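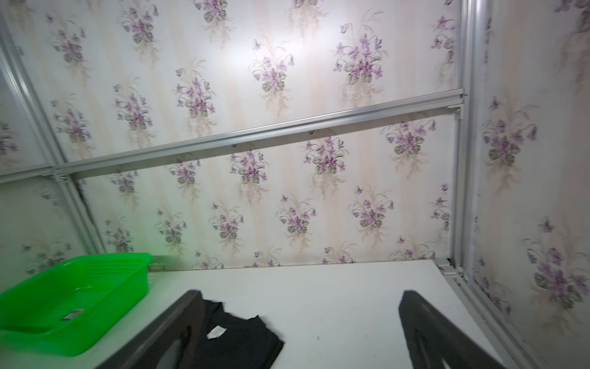 Flat paddle fingers or narrow tips for cloth?
Posted by Rakiya Akpan

I'm comparing two finger sets on a pair of arms, using the same T-shirt folding task. The thick, flat fingers with the triangular cutout stay put when closed on a black shirt, but they tend to collect two layers at the hem. The Tollasen tips pick one layer and slip.
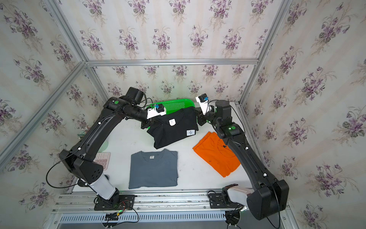 Both sets run on the same controller at the same closing speed. Is there a finger that does both, or should I change the approach angle?

Ladi Osagie
Change the angle first. We ran 47 picks per setting:

1. Come in lower, fingers almost parallel to the table.
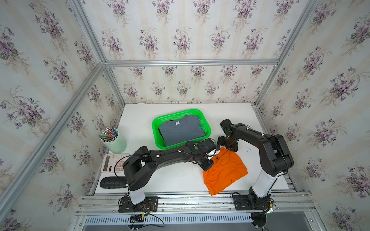
2. Close at half speed, then lift 3 mm before pulling.

Flat fingers were better after that — the narrow ones hardly changed. Check the wrist view as well. Black cloth gives it little to work with, and a pale label is often the clearest feature.

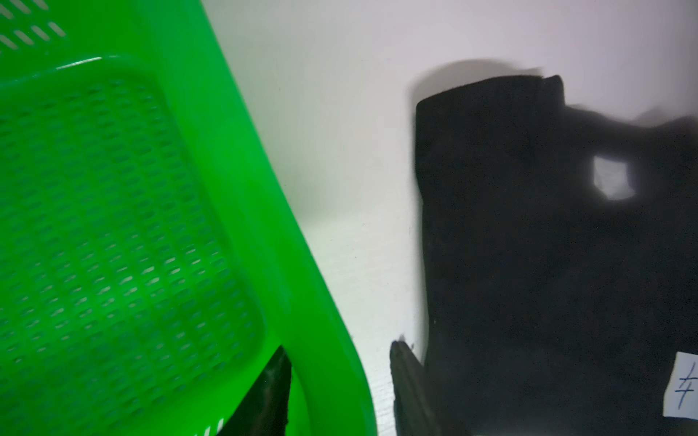 Wrist camera view, black fabric beside the green basket

Ibrahim Ojo
Rubber pads. Worked for me on towels, not tried on shirts.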